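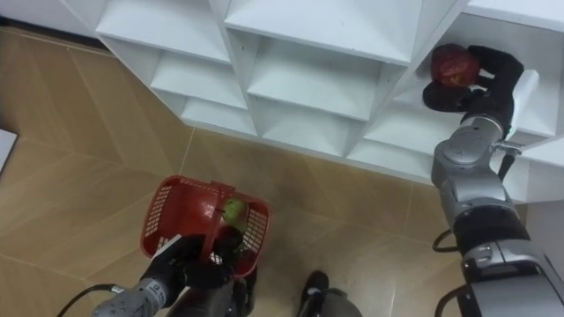
Ticket 1937
Subject: Right hand opens late when unloading basket to shelf (teleop recording)
Opened by: Maritza Montoya
Assigned to: Amparo Yupanqui
Site: Festonholm
Task: Basket to shelf, two arms
Software: Hao teleop client, Broltach recorder
Opened: 2020-03-14
Priority: normal
Status: closed, one follow-up

Problem as reported

When I release the trigger on the right controller, the right hand stays closed for a moment before the fingers open. On the left side there is no delay that I can notice. The task is to hold the basket in the left hand, take a piece of fruit out with the right, put it in a cubby and let go. The late release means I start to pull the arm back while the hand still has hold of the fruit, and it gets dragged to the front of the shelf. Twice it has gone on the floor.

It does not happen at the start of a session. It comes on after I have been recording for a while and then stays until I restart the client. I recorded 50 episodes this morning and had to throw out 6 of them.

What I have tried so far:
Restarted the client. Cured it, but it came back later.
Swapped the batteries in both controllers. No change.
Recalibrated the right hand. No change.

Maritza

Reply from Amparo Yupanqui

Thanks, that is clear. A few questions before I look at the logs.

Are you using the same controllers as last time, or the spare pair? Does the arm itself follow you late, or only the fingers? And do you have the live preview window open while you record?

Please don't delete the six bad episodes. Mark them as rejected in Broltach and leave them where they are, I need the timestamps.

Reply from Maritza Montoya

Same controllers. The arm follows normally, it is only the fingers. Preview is open, yes, I always have it open so I can see into the cubby past the hand.

The six are marked. In the one below I was holding the right hand in the cubby with the trigger half pressed to see whether the fingers would creep. They didn't, as far as I could tell from the preview.
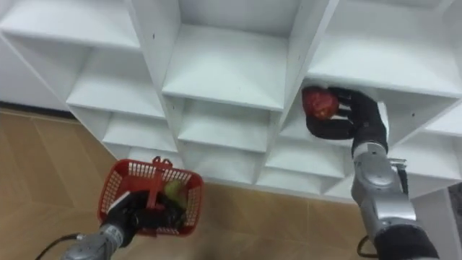 Attachment 2: right hand in the cubby, left hand on the basket.

Reply from Amparo Yupanqui

I have been through the logs for the rejected episodes. The trigger value leaves the controller on time in all of them. It then sits in a queue in the client before it is sent on to the right hand, and the queue gets longer the further into the session you are. By the last rejected episode the wait is nearly half a second. The arm commands go by a separate route, so they are not held up.

The left hand uses the same kind of queue, but you close it on the basket handle and leave it closed for the whole episode. Any delay there would be hard to spot.

The preview window looks like the cause. Each time it redraws it asks for the finger positions, and those requests go in the same queue as the open and close commands. Please try the following:

1. Close the client fully and start it again.
2. In Settings, Hands, set "Finger feedback in preview" to off. Leave the camera picture on.
3. Record at least 20 episodes without restarting.
4. After every tenth one, open and close the right hand in free space and watch for the delay.

While you are testing, keep the arm still after letting go until you have seen the fingers open. We would want that in the recordings anyway. If the arm moves off during the release, the policy will learn to do the same.

Reply from Maritza Montoya

Done. 30 episodes with finger feedback off and no delay at any of the checks. I then turned it back on without restarting, and the delay was there again before the end of the next ten. Off again and restarted, fine.

I have lost the little finger markers in the preview, but I can manage without them. The upper cubbies are harder to judge because the hand covers most of the opening. I am putting the fruit nearer the front edge in those.

One more question — are the 44 episodes I kept this morning safe to use?

Reply from Amparo Yupanqui

Most of them. I ran the delay check over all 44 and three from the end of the session are over our limit, although you placed the fruit properly in each. I have marked those as rejected too. The other 41 can stay in the set.

Please don't put everything at the front edge. Vary the depth where you can see well enough, mainly in the lower cubbies, and take your time with the upper ones. A slow placement is fine.

I have reported the queue problem to Skultitz and sent them the logs. They confirm it and plan to give the feedback requests their own queue in the June release. Until then finger feedback stays off on both stations at Festonholm. I have changed the default profile, so a fresh login should pick it up.

Resolution: workaround applied (finger feedback in preview set to off).
Follow-up: retest with feedback on after the June release. Owner: Amparo Yupanqui.
Ticket closed by: Maritza Montoya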